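Storing wired earphones without ruining the cable?

My pink pair keeps getting knotted on the marble counter by the door. Is there a decent way to keep them?
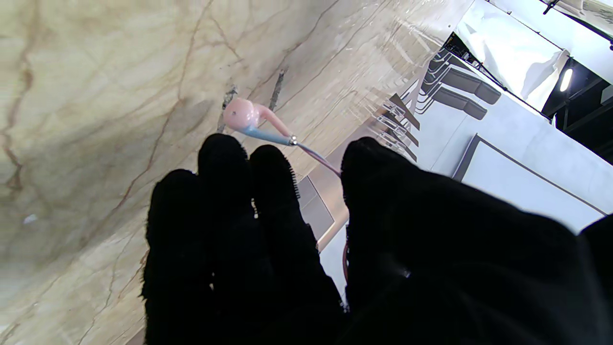

Photo: Natnael Mekonnen

The cable is thin, so I don't want to wind it tight.

Answer 1
Loose loops, wide as your palm, then a soft tie. Start at the plug end — never at the buds.
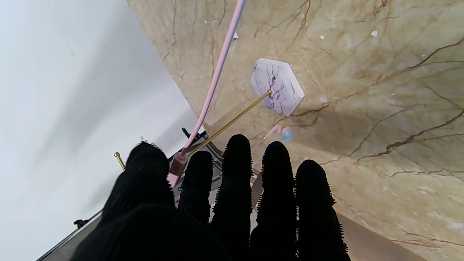

Leave the last bit slack where it meets the collar.

Answer 2
Get a pouch. Mine is a Pukau, had it since June.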